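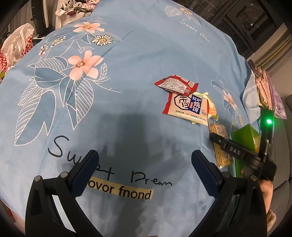

Photo: Silviu Sârbu / Prondano workshop

August 7, 2024

Snack sorting, continued. I meant to write this up before lunch and then got to chatting, so forgive me if the order is a little muddled.

We're still using the blue flowered bedsheet as the sorting surface, the one with "Sweet Drem" written on it (I've grown very fond of that spelling and would be sad to see it replaced). The big pink flowers on the left half make a handy landmark when two of us are talking across it — "up by the daisy" is quicker than any measuring. The pile itself went to the right of center today, with the red and white wrapper on top and the 缸炉烧饼 package under it, then the yellow crinkly one, the long tan biscuit sticks and the green box.

Notes for whoever picks this up next:

The yellow wrapper is the one I keep losing track of. It slides partway under its neighbors and then I go looking for it in the bin like a fool. Next time I'd like to try it on top.

The green box has a shiny top and catches the light. Silviu suggested turning the lamp toward the wall, and I'll try that tomorrow if I remember.

Smooth the sheet before every round, please! I skipped it twice this morning and had to start over both times.

Bin 32 is for the biscuits and bin 3 is for anything in a box. The old labels from November say otherwise, so go by this page until I get them reprinted. The Wurmont shelf is full again, so overflow goes on the cart by the door.

Still to do: ask Movero whether the second carton is coming, and find the good tape.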